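How to Fold a T-Shirt So It Stays Folded

Most shirts come out of the drawer looking like they lost an argument. Mine did for years, until Thu Lã made me start over with a flat surface and some patience.

Step 1: Clear a table

A bed is too soft. Move the mail first.
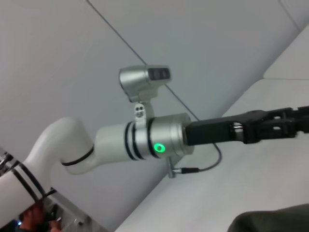

Step 2: Lay it out

Put the shirt face down, smooth it from the middle, then fold each side in – sleeves too – and bring the hem up to the collar in thirds. Printed shirts end up with the word on the outside.
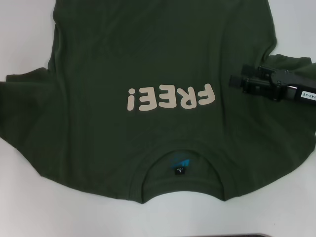
Quang Vương: Thirds never fit my drawer. I fold in half twice and go to bed.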